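# Foam block

A **foam block** is a plain piece of cushioning foam cut to a rectangle, and I've been keeping this entry on the Parnow household wiki for long enough that I have opinions about it. People use the name for nearly anything squishy with corners: the melamine kind you scrub walls with, upholstery offcuts, the stuff that comes packed around a lamp. I'll try to cover the lot, though you'll notice fast that I care most about the long white ones (guilty!).

## Names

I grew up saying "foam brick." Isla Sutcliffe, who edits the bedding pages, says "slab" for anything thicker than her hand, and Rawiri Rewi calls them all "pads" no matter how thick they get. The catalog from Flerkimen lists a "bar," a "block" and a "log," and I've had all three on my kitchen table and could not tell you which was which. The bar was item 713, if that helps anybody.

## Shape and surface

Most blocks start out as part of a much bigger bun of foam that gets sliced down, so the flat faces are cut faces. The corners may be crisp or a bit rounded. Some blocks are perfectly plain, and others have a pattern running along them, like rows of little dots or shallow grooves, and I love those because they give you a line to follow with a marker.

White foam doesn't stay paper white forever, either. A lot of it yellows with light and air, and edges and corners often go first. It's a color change to begin with, and it doesn't mean the block is done for. Crumbling is the thing to watch for – if it sheds when you rub it with a thumb, it's on its way out.

## Working with one

I always put a cloth down first. Foam picks up crumbs and pet hair like you wouldn't believe, and a plain dark or medium color lets you find the edges of a pale block without squinting. An old sheet is fine. Wrinkles are fine too, unless you're measuring, and then you'll want to smooth it out.
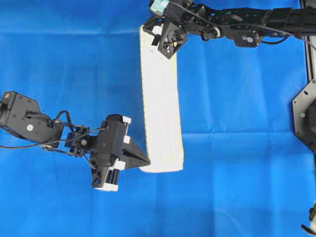

Ghada Aoun disagrees with me about the cloth and says a bare tabletop is better for cutting, as fabric shifts under the knife and you end up with a slanted edge. Fair point! I now do my marking on cloth and my cutting on a board, and my edges have improved a lot.

For the cutting itself, a long snap-off blade works nicely on anything thin. Take several light passes and don't squash the foam down as you go, or the cut face comes out curved. An electric carving knife is better for thick upholstery foam. Mine is a Doolan and it's loud enough to clear the room.

## Cleaning

Lukewarm water, a drop of dish soap, press and release. Never wring it (I have torn two this way, both good ones). Stand it on its narrow end to dry and give it 24 hours, longer if it's a fat one.

## Storage

Keep blocks flat, out of the sun, with nothing heavy on top. I had a stack under a box of Pludavow magazines one winter and the bottom one still has a dent in it in April.

## See also

- Batting
- Sponge
- Seat cushion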